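학과소개 | 교육과정 | 학생활동 | 프로젝트 보고서 | 자료실 | 오시는 길
4월, 글쓴이 Thư Vi

기계는 이제 집안일을 할 수 있을까: 한 학기 캡스톤 프로젝트를 마치며

1. 시작하게 된 이유

이 보고서는 지난 학기 내내 우리 조가 붙들고 있던 질문 하나에서 출발합니다. 로봇 팔이 사람 대신 부엌 정리나 매장 뒷정리를 해 줄 수 있는 날이 벌써 온 것인지, 아니면 아직 한참 남은 것인지 하는 질문입니다. 인터넷에서 로봇이 빨래를 개고 식탁을 치우는 영상을 볼 때마다 저는 솔직히 부러웠습니다(자취 3년 차라서 더 그랬을 겁니다). 그런데 영상은 대개 잘된 부분만 보여 주니까, 우리가 직접 해 보면 어느 정도나 되는지 알고 싶었습니다.

처음에는 욕심이 컸습니다. 설거지, 빨래, 청소, 장보기 정리까지 전부 목록에 넣었다가 지도교수님께 한 학기짜리 과제라는 말씀을 듣고 절반 넘게 지웠습니다. 남은 것은 물건 집어 옮기기, 용기 뚜껑 닫기, 천으로 평평한 면 닦기, 그리고 선반에 상품 채우기였습니다. 앞의 세 가지는 집에서 하는 일이고 마지막 하나는 가게에서 하는 일입니다. 마지막 항목은 제가 주말마다 일하는 동네 식료품점 Kılıçarslan에서 가져왔습니다. 토요일 아침에 선반을 채우다 보면 이 일이야말로 기계가 해 주면 좋겠다는 생각이 절로 듭니다.

2. 준비한 것과 실험 방법

로봇 팔은 학과 실습실의 것을 썼고, 제어 프로그램은 선배들이 만들어 물려준 Cikero를 고쳐서 사용했습니다. Cikero는 사람이 팔을 원격으로 조종해 시범을 보이면 그 움직임과 영상을 함께 저장하고, 나중에 그것을 학습용으로 꺼내 쓸 수 있게 해 줍니다. 설명서가 중간까지만 쓰여 있어서 첫 두 주는 코드를 읽는 데 다 보냈습니다. 그래도 그 시간 덕분에 나중에 문제가 생겼을 때 어디를 봐야 할지 금방 알 수 있었으니 아깝지는 않습니다.

시범은 모두 179개를 모았습니다. 목표는 1,000개였는데 턱없이 모자랐지요. 시범 하나를 제대로 찍으려면 물건을 제자리에 놓고, 조종하는 사람이 숨을 고르고, 실패하면 다시 돌려놓아야 합니다. 하루 저녁을 꼬박 써도 생각만큼 쌓이지 않았습니다. 조종은 저와 조원 둘이 돌아가면서 했는데, 사람마다 버릇이 달라서 같은 뚜껑을 닫아도 누구는 위에서 곧장 내려오고 누구는 옆에서 슬쩍 밀어 넣었습니다. 이 차이가 학습 결과에도 그대로 묻어났습니다.

평가는 학습이 끝난 뒤 네 가지 작업을 섞어 104회 진행했습니다. 사람이 손을 대지 않고 끝까지 마친 경우만 성공으로 세었고, 물건을 떨어뜨렸다가 우연히 제자리에 놓인 경우는 실패로 처리했습니다. 한 번의 제한 시간은 90초로 정했습니다. 사람이라면 하품을 하면서도 끝낼 시간이지만 팔에게는 꽤 빠듯했습니다.

3. 작업별로 본 결과

가장 잘된 것은 물건 집어 옮기기였습니다. 모양이 단순하고 단단한 물건이면 대체로 한 번에 집었고, 위치를 조금 바꿔도 잘 따라왔습니다. 처음으로 컵을 집어 옆 자리에 내려놓았을 때는 셋이서 소리를 질렀습니다! 옆 실습실에서 무슨 일이냐고 문을 열어 볼 정도였어요. 다만 컵을 눕혀 놓으면 갑자기 어쩔 줄 몰라 하며 허공에서 멈추는 일이 많았습니다. 시범에 눕힌 컵이 거의 없었던 탓이라고 봅니다.

뚜껑 닫기는 훨씬 까다로웠습니다. 올려놓는 데까지는 가는데 마지막에 눌러서 딸깍 소리가 나게 하는 일이 어려웠습니다. 힘을 느끼는 센서가 없으니 닫혔는지 아닌지를 화면으로만 판단해야 하고, 살짝 들뜬 뚜껑은 사람 눈으로 봐도 헷갈립니다. 우리가 쓴 밀폐용기는 Wunska 제품이었는데, 뚜껑이 꽤 빡빡한 편이어서 조종하는 사람도 자주 애를 먹었습니다.

면 닦기에서 배운 것이 가장 많았습니다. 부엌에는 무늬 없이 매끈하고 평평한 면이 정말 많습니다. 사람은 손바닥이 닿는 순간 높이와 기울기를 알지만, 카메라로만 보는 팔은 비슷한 색이 넓게 펼쳐진 곳에서 자기가 얼마나 가까이 와 있는지 가늠하기 어려워합니다. 원격으로 조종해 본 사람이라면 이 답답함을 바로 이해하실 겁니다. 화면이 온통 회색으로 차 버리면 저도 손을 멈추고 고개를 들어 실물을 한참 쳐다보곤 했습니다.

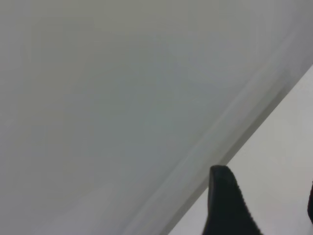
그림 1. 손목 쪽 카메라로 본 작업 화면. 연회색 면과 더 밝은 면 사이를 비스듬한 테두리가 가르고, 아래쪽에 검은 그리퍼 손가락 끝이 보인다.

그림 1과 같은 화면에서 거리를 짐작할 단서는 테두리의 선과 손가락 끝 정도입니다. 넓은 면 자체에는 글자도 무늬도 없고, 은은한 명암 차이만 있습니다. 이런 화면을 보면서 조종할 때 우리는 자연스럽게 모서리를 기준으로 삼게 되었습니다. 모서리가 화면에서 어느 쪽으로 기울어 있는지를 먼저 보고, 그다음에 손가락이 그 선과 어떻게 겹치는지를 보는 식입니다. 조원끼리는 이것을 '선 먼저 보기'라고 불렀고, 조종이 서툰 사람에게 가르쳐 주면 금세 나아졌습니다.

학습된 모델도 비슷한 어려움을 겪었습니다. 모서리 근처에서는 그럭저럭 움직이다가 면 한가운데로 들어가면 천이 뜨거나, 반대로 너무 세게 눌러서 팔이 안전 정지에 걸렸습니다. 고정 카메라를 하나 더 두고 옆에서 본 영상을 함께 넣었더니 안전 정지가 눈에 띄게 줄었습니다. 물론 집에 로봇을 들일 때마다 카메라를 여기저기 세워 둘 수는 없으니, 이것을 해결책이라고 부르기에는 조금 망설여집니다.

선반 채우기는 실습실에 작은 선반을 꾸며서 진행했습니다. 앞줄이 비어 있을 때는 괜찮은데, 이미 상품이 있는 줄에 하나를 더 밀어 넣는 일은 거의 되지 않았습니다. 가게에서 저는 왼손으로 옆 상품을 살짝 밀어 두고 오른손으로 넣습니다. 한 팔로는 그게 안 되더라고요. 이 당연한 사실을 저는 실험을 하고 나서야 알아차렸습니다.

4. 사람들의 생각

결과만 적기에는 아쉬워서 주변의 이야기도 들었습니다. Kılıçarslan 사장님은 시연 영상을 끝까지 보시더니 "우리 가게 아침은 저 속도로는 점심이 되겠네" 하고 웃으셨습니다. 그래도 무거운 상자를 창고에서 꺼내 주기만 해도 고맙겠다고 하셨는데, 우리 과제 목록에는 아예 없던 일이었습니다. 저희 어머니는 전화로 설명을 들으시고는 행주는 누가 빠느냐고 물으셨습니다. 대답을 못 했습니다. 닦는 일만 생각했지 천을 헹구고 짜서 너는 일은 생각하지 않았거든요.

이 두 마디가 우리 조의 생각을 꽤 바꿔 놓았습니다. 집안일은 동작 하나로 끝나지 않고 앞뒤로 길게 이어집니다. 우리가 측정한 것은 그 긴 줄에서 잘라 낸 한 토막이고, 토막을 잇는 일은 지금도 사람이 하고 있습니다. 평가할 때마다 물건을 다시 제자리에 놓아 준 것도 결국 우리 손이었습니다.

5. 한계와 다음 학기 계획

시범의 수가 적었고, 조명도 실습실 한 곳의 것뿐이었습니다. 저녁에 찍은 시범이 많아서 낮에 평가하면 성공이 줄어드는 듯했는데, 따로 나누어 측정하지 않았기 때문에 확실하게 말할 수는 없습니다. 또 실패를 판정한 사람이 조종한 사람과 같았던 점도 다음에는 고치고 싶습니다.

다음 학기에는 교내 모임인 Brirkasmont와 함께 진행하기로 했습니다. 작업은 면 닦기 하나로 줄이고, 대신 천을 집는 것부터 다시 내려놓는 것까지 이어서 해 볼 생각입니다. 손가락에 간단한 압력 센서를 붙이는 것도 준비하고 있고, 부품은 이미 주문해 두었습니다. 낮과 저녁의 시범을 같은 수로 모으고 판정은 다른 조에 부탁하려고 합니다.

그래서 기계가 집안일을 할 수 있느냐고 누가 물으면, 저는 단단한 컵을 옮기는 일은 맡겨도 좋지만 식탁을 닦는 일은 아직 옆에서 지켜봐야 한다고 대답하겠습니다. 늦은 밤까지 문을 열어 주신 실습실 조교님과, 뚜껑을 수없이 다시 열어 준 조원들에게 고맙다는 말을 남깁니다.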